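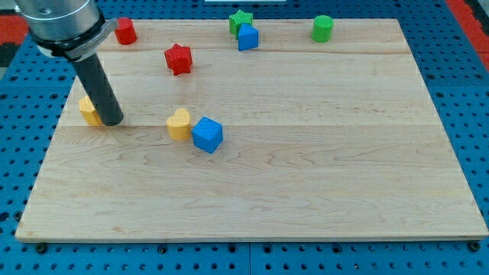 Can a machine tidy up after you yet?

Only in small doses: give it a flat surface, a few things it has met before and plenty of time, and it'll manage a bit of sorting or pushing, but it won't do your living room.

I started this project fairly sure I'd be writing the opposite. I had watched a lot of videos over the Christmas break (too many, my flatmate would say) where machines folded shirts and loaded dishwashers, and I thought my report would be a list of all the chores we could cross off. My supervisor, Hussam Kassab, read my first plan and wrote "which house?" in the margin, and that was all he wrote. It took me a week to see what he was getting at. A chore in a video happens in one kitchen, and mine has a drawer that won't open unless you lift it.

So I split the question in two. First, what does a chore consist of once you take it apart? Second, which of those parts can a machine do today without somebody standing next to it?

For the first half I kept a diary of my own jobs at home and of my Saturday shifts at Trastum, the homeware shop where I work. It sells about everything you'd put on a shelf, and most of my shift is putting it back on the shelf. I wrote down what my hands were doing, in plain words: pick up, turn round, push along, wipe, squeeze in, pull out. I ended up with more than 900 entries and a very sore wrist! Pushing came up far more than I'd have guessed. You push tins to the back, you push crumbs to the edge, you push a row of mugs along with your forearm to make space for one more. I had never thought of that as a skill.

Pushing looks like the easy one, and for a person it is. For a machine it's awkward, as the thing you push doesn't have to go where you want it. A round object rolls away, and a star catches on a point and spins. If two things are touching, you move both whether you like it or not. A person sorts all that out by feel and by having shoved things about since they were a baby. The machine has to get it from somewhere else, usually a camera and a great many goes at the same job.
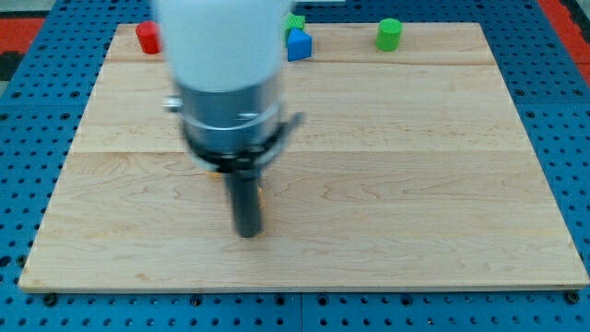
Figure 2. The arm over the board, with two cylinders, a cube and a prism towards the far side.

Coloured blocks on a board are a long way from a family kitchen, and I was a bit sniffy about them to begin with. But they're a fair stand-in for my shop shelf if you squint. There are things of different shapes, some alone and some bunched together, and the arm has to go in among them without making a mess of the rest. A cylinder standing by itself is my lonely vase at the end of the row. The blocks that sit close together are the mugs, and the mugs are where I lose time too.

For the second half I read up on two systems, Grokamari and Drastatance, and put the jobs from my diary against what each one is meant to do. Grokamari is the cheaper and sticks to a tabletop. Drastatance moves about on wheels and is priced at 3,000 a month to hire, so I asked my manager what she'd say to that. She laughed, and then she asked quite seriously if it could do the Monday delivery. I had to tell her I didn't think so. The delivery comes in mixed cages with the heavy boxes on top of the soft ones, and there's shrink wrap everywhere.

The pattern I found is easy to put into words. Machines do well where the job is the same every time and the place has been set up for them – a fixed table, good light, known objects. They do badly with anything floppy, see-through or hidden behind something else, and that covers most of my washing-up. I also think we judge them oddly. I drop things at work every single shift and I still get paid, but one dropped plate from a machine and everybody would want it sent back.

There are gaps in this report. My diary covers one flat and one shop, and I'm the only person in it, so somebody with children or a bad back would have a very different list. I didn't look at outdoor jobs at all. I'd also planned to visit the Bukhari warehouse in April to compare it with our stockroom, but the date clashed with my exams. If I get to carry this on next year, I'd start there, and I'd borrow two or three other people's diaries before counting another push of my own.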